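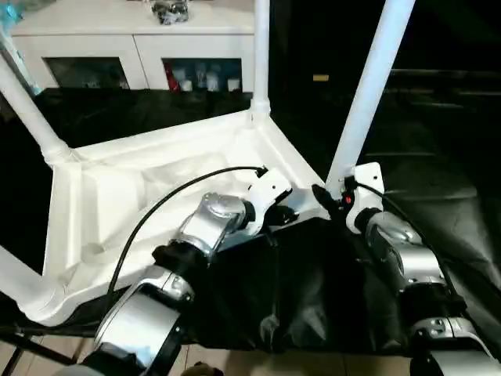

Tirnalside, May 19, 2021

Home | Contents | Chapters | Glossary | Contact

Print this page | E-mail this page

Chapter 3
Frames and Legs

3.1 What this chapter is about

In the previous chapter we spoke about the table top, and how it carries a weight which is put on it. Now we go under the top. A table has to bring every weight down to the floor, and it does this through its frame and its legs. The student who understands the frame will understand most of the light furniture that he or she meets in a school, a garden or a rented hall.

We begin with plastic furniture. Many readers will find this strange, and my colleague Mathias Riedl told me I should begin with oak. But a wooden table hides much of its construction under the top and inside the joint. In a molded frame the shape can be seen at once. The white frame at the head of this chapter has thick raised rims and hollow panels between them, and at each corner there is a thicker round collar where the tube of the leg meets the frame. These are the parts with which we will work.

After this chapter you should be able to name the parts of a molded frame, to say where the load goes, to put a frame on the floor for work without damage, and to check whether the legs are seated correctly.

3.2 Words you will need

Frame. The part that connects the legs with each other. In some tables the top lies on the frame, in others the two are molded in one piece.

Rim. A raised edge. A rim makes a thin wall stiff, in the same way as the folded edge of a baking tray makes the tray stiff.

Panel. The flatter area between the rims. It may be open, closed or hollow on one side.

Collar. The thick ring around the end of the leg, at the corner. Some makers call it a socket or a cup. In this book we always say collar.

Seat. The position of the leg when it has gone into the collar as far as it should go. A leg which has stopped too early is called "not seated".

Rack. To rack means to lean sideways, so that a square becomes a little like a diamond. A table that racks is a table that wobbles, even on a good floor.

3.3 Why the frame is not solid

A beginner often thinks that a solid frame would be a better one. It would be heavier, and it would cost more, but it would not be much stronger in the direction where strength is needed. When a table bends, the material at the upper and lower surface does most of the work, and the material in the middle does very little. The maker can therefore take much of the middle away and leave the rims.

There is also a reason that comes from the mold. Thick plastic cools slowly and it shrinks unevenly. A thick corner may get a hollow mark on its surface, which is named a sink mark. Heidrun Nägeli taught molding for many years before she read this chapter for me, and she asked me to add that a sink mark is usually only ugly. It becomes important when it is near to the collar.

3.4 Where the load goes

Imagine that you lean with your hand on one corner of a table. The load goes into the rim, along the rim to the collar, and down the tube to the floor. This is the simple case. Now imagine that you push the table sideways. The tube wants to turn in its collar like a spoon in a cup. All of this turning must be held by the collar, and for this reason the collar is made thicker than the tube.

From this we learn something useful. When an old plastic table has failed, look first at the collars, and look on the inside. A crack there is often so fine that it is felt with the fingernail before it is seen.

3.5 Preparing the place of work

A hard floor scratches white plastic quickly, and the scratches collect dirt. Lay a cloth on the floor first. A dark cloth is good under a white frame, for the edges of the frame are then easy to follow with the eye. Sweep the floor before. One grain of sand under the cloth can do the same harm as no cloth.

The cloth may have wrinkles, this does no harm to the frame. It can be a trouble for your feet, so pull it flat where you will stand.

When you tilt a frame that already has its legs, hold it at a rim or near to the base of a leg. Do not lift it by the far end of one leg. The leg is then a long lever, and the whole weight of the frame turns against a single collar.

3.6 A first exercise

Work in groups of 2 or 3. You need one light table with removable legs, one cloth and a ruler of 600 millimeters. The school set from Surnora is suitable (order number 2615), but any similar table will do.

Take out one leg and draw the collar from the side and from the end. Mark on your drawing how deep the leg should go. Put the leg back and make a pencil mark on the tube at the edge of the collar. Then stand the table on its legs, lean on the corner with the flat hand, and look at your mark again. If the mark has gone into the collar, the leg was not seated before.

Write down which corner you used. Last year Tuấn Bùi's class forgot this, and they had to repeat the whole exercise with all the legs out.

Keep your drawing, you will need it in Section 3.8, where we compare the round collar with the screwed plate.

Last updated: August

Previous | Next | Top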